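常见问题：仿真任务的制作、验收与发布规范

适用于在 Pivura 仿真平台上提交抓取与摆放任务的内部同事和外部合作方。本页由规范小组维护，意见请发给 Irfan Mandagi。发之前请先搜一下本页，他会知道你有没有搜过。

一、基本问题

这份规范是强制的吗？

对进入公共任务库的任务是强制的。放在你自己目录里的任务，我们管不着，也不想看。一旦你希望别人拿它来训练、评测或者写进论文，它就得过一遍验收。

任务库目前收录了859个任务。最早的那批没有规范可循，命名全凭当天心情，我们至今保留着一个叫“final_真的最终_2”的目录，因为有三个下游项目引用了它，改名的代价比忍受它高。

规范和国际标准是什么关系？

没有替代关系。真机的安全要求请看相应的工业机器人标准和你所在单位的安全制度。本规范只管仿真里的事：场景怎么搭、成功怎么判、数据怎么记、出了错怎么改。仿真里通过验收，不意味着可以在真机上直接运行。这句话我们写在每个任务的说明文件开头，仍然每个季度有人来问。

谁来验收？

两个人，都不能是任务作者，其中至少一人没有参与过同一系列的任务。作者可以旁听，可以回答问题，不可以替验收人按键。Barrientos 那边曾经由作者本人全程“协助”，结果任务在他手里百发百中，换个人连物体都够不着。

二、场景与物体

场景里可以放多少杂物？

放得有理由就行。干扰物应当在说明文件里逐一登记，写明名称、质量、摩擦系数、碰撞体类型，以及它是固定的还是可移动的。没有登记的物体，验收时一律当作遗留垃圾处理，会被删掉。有人为此抗议过，说那是他精心安排的干扰物。那就请精心登记。

物体的质量随便填可以吗？

不可以。我们抽查过一批任务，里面有一只马克杯重达一点七公斤，还有一块海绵比托盘重。夹爪在这样的场景里学到的东西，只适用于那个世界。请按实物称重，没有实物的按同类物品的常见值填，并标注“估计值”。标注估计值不丢人，把估计值写到小数点后四位才丢人。

软体和布料怎么处理？

先问自己是不是真的需要。软体求解器会拖慢整个批次，而且在不同版本之间结果不一致。如果布料只是垫在下面，用带纹理的刚体代替即可，在说明里写“外观为织物，物理为刚体”。如果任务本身就是叠、拉、装，那就老老实实开软体，同时锁定求解器版本，并附上重复运行36次的结果。

看上去是软的、碰上去是硬的，这样合规吗？

合规，前提是写清楚。不合规的是反过来：说明里写着刚体，夹爪一碰它就塌下去一块。

三、相机与遮挡

腕部视角里夹爪挡住了大半个画面，算不算缺陷？

不算。装在腕上的相机就会看到夹爪，真机也是如此。请不要为了画面好看把夹爪设成半透明，或者把相机悄悄往后挪到连杆里面去。后一种做法在渲染时看不出毛病，装到真机上就需要先在连杆上打个洞。

我们要求的是：相机的安装位置在实物上可以实现，外参写入配置文件，并且和发布的视频一致。目标物体可以在部分时段被遮挡，但任务说明要写明哪一段可能看不见，以及此时是否有第二个视角可用。

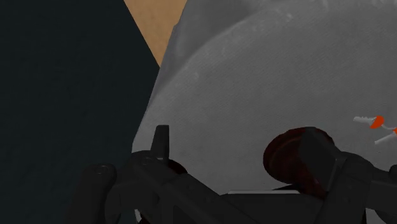
关于第二视角，补充一句：第三人称相机必须固定，或者按照已记录的轨迹运动。“大概在那个位置”不是轨迹。两个相机的时间戳要同源，偏差超过一个控制周期的片段直接退回。

可以加大光照让物体更显眼吗？

可以调光照，不可以只在成功的片段里调。随机化范围写进配置，所有回合一视同仁。Pultside 提交过一批数据，成功的回合明亮温暖，失败的回合昏暗阴沉，训练出来的成功判别器准确率惊人，它学会了看天色。

阴影可以关掉吗？

可以，需注明。关掉阴影之后物体像是飘着，评审人会来问是不是穿模了，请准备好碰撞日志。

四、抓取与接触

夹爪和物体有轻微穿插，能接受吗？

静止接触时允许不超过一毫米的穿插深度，这是本规范的限值，不是物理定律，各位有更好的依据欢迎拿来。运动过程中的瞬时峰值另行记录，不作为退回的唯一理由。但如果指尖从物体另一侧伸了出来，就不必测量了。

可以用“吸附约束”来保证抓稳吗？

用于动作演示可以，用于评测不可以。所谓吸附约束，就是夹爪一靠近，程序便把物体焊在手上。它能让成功率变得非常体面。凡使用过的任务，必须在标题后加注“辅助抓取”，成绩单独列表，不与其他任务合并排名。

夹持力上限怎么定？

按真机型号的额定值设置，不要留空。留空时引擎默认为无穷大，这一点手册里写了，在一个谁也不会翻到的附录里。

抓到了别的物体怎么算？

看任务怎么写。如果指令是拿红色的罐子，夹爪拿了旁边的勺子，记失败，类型填“目标错误”。不要填“部分成功”。这个选项在旧版表格里存在过，使用率高得可疑，已经取消。

五、成功判定

成功条件可以人工判断吗？

可以作为复核，不可以作为唯一依据。自动判定要写成可以执行的条件，比如物体中心位于目标区域内、速度低于阈值、夹爪已松开，并持续满一秒。少了最后这一条，从半空路过目标区域的物体也会得分。我们在 Ukgate 的测试集里查出过77个这样的回合，其中有几个的飞行姿态相当优美。

作者可以删除“明显异常”的回合吗？

不可以删除，可以标记。标记时选择原因，填写操作人。3,459个回合就是3,459个回合，不会因为其中一些看着不顺眼而变成一个整数。

如果异常来自引擎本身呢？

同样标记，原因选“求解器异常”，附上日志和随机种子。单个任务中此类标记过多时，验收会暂停，先修场景再谈成绩。

随机种子必须公开吗？

开发集公开，测试集由规范小组保管。请不要发邮件问 Bautista Núñez 要测试集种子，他负责保管，也负责统计谁来要过。

六、数据与命名

文件应当怎样命名？

场景、任务、版本号，用下划线连接，全部小写，不用空格，不用表情符号。版本号只增不减。修复之后发现还不如上一版，也请继续往上加，不要假装这一版没有发生。

说明文件可以只写英文或者只写中文吗？

任选一种，写完整就行。一半中文一半英文、关键参数留在聊天记录里的，不收。

单位有什么要求？

长度用米，质量用千克，角度用弧度。界面显示可以换算，存盘的数据不可以。曾有任务把毫米当成米存盘，机械臂面对一只三层楼高的纸盒，仍然忠实地执行了抓取动作。

仿真数据需要注明是仿真的吗？

需要。现在的渲染质量足以让匆忙的读者误会，而匆忙的读者占多数。凡对外发布的图表与视频，说明中须写“仿真”二字，字号不小于正文。

七、提交与退回

从提交到出结果要多久？

材料齐全的，通常两周之内。材料不齐的，从齐全那天起算。队列在每周日晚上刷新，卡着刷新时间提交并不会更快，只会让服务器更慢。

被退回最多的原因是什么？

说明文件与实际场景不符。其次是缺少失败案例。每个任务至少要附五段失败视频，涵盖不同原因。声称一次都没有失败过的任务，我们会额外多跑一晚上。

退回之后可以申诉吗？

可以，一次。请附上具体条款和能够复现的步骤。“在我的机器上是好的”可以写，写了之后请一并附上你的机器的完整配置。

规范改版后，旧任务要重新验收吗？

小改不用，判定条件或物理参数有变动的要。受影响的任务会在任务库中挂上黄色标签，二月统一复验。标签挂着期间可以照常下载，引用时请写明版本号。

我只想改一个纹理，也要走流程吗？

要，不过有简化表格，一页，双面。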